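Centro de soporte Katene
Incidencia 2594 - Las etiquetas salen desplazadas y la mitad de la tirada sin código de barras
Estado: en observación
Prioridad: alta
Producto: Clalleo Etiquetas, módulo de almacén
Abierta por: Delwyn Bright (almacén Setham)
Asignada a: Rhys Pryor

Delwyn Bright
lunes, 8:12

Buenos días. Desde que se actualizó Clalleo las etiquetas de estantería salen corridas hacia abajo. Texto cortado, el código de barras se imprime encima del corte entre etiqueta y etiqueta. El lector no lee nada, claro. Pasa en la impresora del muelle, en la de oficina de momento no. Tenemos un pedido grande que sale a mediodía, urge.

Rhys Pryor
lunes, 8:31

Hola Delwyn. Necesito:
versión de Clalleo (menú Ayuda, abajo del todo)
tamaño de etiqueta que tenéis puesto en el driver, no en el programa
si la página de prueba de la propia impresora sale bien

No borréis la cola todavía, que luego no puedo ver los trabajos.

Delwyn Bright
lunes, 8:50

La página de prueba sale perfecta. El driver dice "tamaño personalizado" y las medidas en pulgadas, antes estaba en milímetros, eso seguro. La cola la había borrado ya Bevan, perdón. La versión no la encuentro, en Ayuda solo me sale el manual.

Bevan Bolger
lunes, 8:58

La borré porque estaba atascada, no imprimía ni para atrás. Reinicié también el servicio. Sin cambios.
Otra cosa: si mando una sola etiqueta sale bien. Si mando de 2 en adelante la primera bien y cada una un poco más abajo que la anterior. Al final de la tirada ya no hay código, solo el nombre del artículo partido.

Rhys Pryor
lunes, 9:20

Vale, eso ayuda mucho. Si se va acumulando es el alto de etiqueta o el hueco, no el margen. El driver pasa a pulgadas y redondea, cada etiqueta arrastra el error.

Probad esto, por orden:
1. Cerrar Clalleo en todos los puestos que impriman al muelle.
2. Preferencias de impresión, unidades, volver a milímetros. Aceptar y salir del todo.
3. Volver a entrar y comprobar que sigue en milímetros. A veces no lo guarda.
4. En la impresora, calibrar sensor. En ese modelo es dejar pulsado el botón de avance hasta que parpadee.
5. Tirada corta, diez etiquetas del mismo artículo.

Si el paso 3 no se guarda, parad ahi y me lo decís.

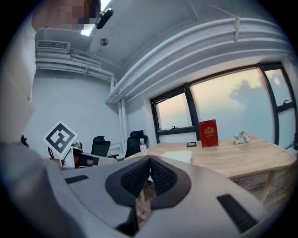
Kiri Henare

Me meto yo que Delwyn está con el camión. Hecho hasta el 3. No se guarda. Pongo milímetros, acepto, vuelvo a entrar y otra vez pulgadas. Probado con mi usuario y con el de Bevan, igual. El paso 4 no lo he hecho, como decías que parase.

Lo de la versión: lo he visto al arrancar, pone Clalleo y debajo "paquete Vundosus". Antes no salía eso.

De mientras estamos sacando las etiquetas por la oficina y bajándolas a mano. Hay hasta 400 pendientes, a ese ritmo no llegamos.

Rhys Pryor
lunes, 10:05

Gracias Kiri. El paquete Vundosus es el de idioma y formatos regionales. Instala una plantilla de impresora con permisos de solo lectura y machaca lo que pongas encima. Lo paso a desarrollo.

Apaño para salir del paso: crear una impresora nueva en Windows apuntando al mismo puerto, con otro nombre (sin espacios). La plantilla solo va a por la que se llama igual que antes. En la nueva, milímetros desde el principio, y entonces sí, calibrar.

Rasmus Vanags
lunes, 10:22

Desarrollo por aqui. Confirmo lo que dice Rhys, reproducido en nuestro banco de pruebas. El paquete lee mal la configuración regional cuando el equipo está en español y el teclado en inglés. ¿Es vuestro caso?

Kiri Henare
lunes, 10:26

Sí, el puesto del muelle tiene teclado inglés, vino así.

Kiri Henare
lunes, 10:54

Impresora nueva creada. Se llama MUELLE2. Se guarda en milímetros - por fin. Calibrada, soltó tres etiquetas en blanco y paró. Las diez de prueba bien, el lector las coge todas. Lanzo el resto.

Ojo, en Clalleo hay que cambiar la impresora artículo por artículo?? En la ficha sale la antigua.

Rhys Pryor
lunes, 11:03

No, no lo hagas a mano. Herramientas, Asignación masiva, origen la antigua, destino MUELLE2. Como mucho 500 fichas por pasada, si tenéis más repetid. No marquéis "incluir archivadas", se queda pensando y hay que matar el proceso.

Delwyn Bright
lunes, 12:17

El camión ha salido con todo etiquetado. La asignación masiva bien, menos los artículos sin familia, que los ha saltado sin avisar. Los estoy cambiando uno a uno, son pocos.
No cerréis hasta que esté el arreglo de verdad por favor, que en septiembre nos pasó lo mismo con los albaranes y se cerró con el apaño puesto.

Rasmus Vanags
lunes, 15:40

Corrección subida al canal de pruebas. Cuando pase a estable hay que borrar MUELLE2 y volver a la original, o dejarla, como prefiráis, funciona igual. Apunto también lo de los artículos sin familia, va en ticket aparte.

Rhys Pryor
lunes, 15:52

Dejo la incidencia en observación. Delwyn, si vuelve a salir alguna corrida mándame el trabajo desde la cola antes de borrar nada.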